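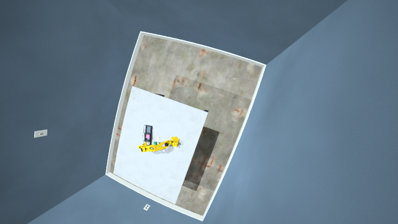
The simulated bench, seen from overhead. Yellow arm, black-framed tray, small blocks.

Build the fake room first

I want to make a case for something that sounds backwards. If you are building a robot arm at home, or in a shared shop like ours at Cerkwood, spend your first month on a room that doesn't exist. Model the floor, put up some walls, set a table in it, and let the arm make its mistakes there. I have become a total convert, and I'd like to bring a few of you along with me!

I came to this the hard way. My first arm was a kit from Dirosgate, and I did what everyone does. I bolted it together over a weekend, plugged it in on Monday night, and told it to go to a spot on the table. It went to the spot by way of the table. Two gears stripped, and the replacements cost me 26 dollars plus a long wait for the mail. I fixed it and did it again (different gear, same table).

These days the arm on my desk only gets to try a move after the arm on my screen has done it without hitting anything. The job I keep coming back to is small and a bit silly: get a little block into a narrow tray. The tray is what makes it fun. A wide bin forgives you for everything, but a narrow tray with a rim makes you think about the angle you come in at, and where the elbow goes while you're busy watching the gripper. Last May I ran that one job 900 times over a few evenings, with the blocks nudged to a new spot each time. The first batch was awful. I had 87 good drops out of the first 303, and I was thrilled, because every bad one cost me exactly nothing.

People in the shop push back on this, and some of the pushback is fair. A simulated table is perfectly flat and a real one is not. Friction is a guess. My cables don't exist in the model at all, and cables are half of what goes wrong on a real arm. One regular told me I was playing a video game with extra homework, and I had to laugh -- some nights that's a pretty good description of it.

But I think that complaint misses what the model is good at. I never asked it to tell me how hard to squeeze. I ask it whether the arm can reach, whether it folds back on itself, and whether my base is in a dumb place. Those are the mistakes that break parts, and they are nearly all geometry. I moved my base four times on screen before I drilled a single hole in the real bench, and each move took me less time than finding the drill.

I'd also say don't be too proud to decorate. My worlds have baseboards, a switch plate on the wall and rust stains on a concrete floor, and I get teased for it. Fine! If you plan to add a camera later, a bare gray void is a poor place to test one, and stains and shadows give it something to be confused by. Besides, I'm going to be looking at this room for weeks, and I like it better with a worn floor.

Start with one arm, one table, one block. Save every version, especially the ones that fail in interesting ways. The Vương bench at Cerkwood has a computer that can run all this and it sits free most evenings after seven, so come by if your laptop wheezes. I'm usually at the next table over, drilling holes in the right place for once.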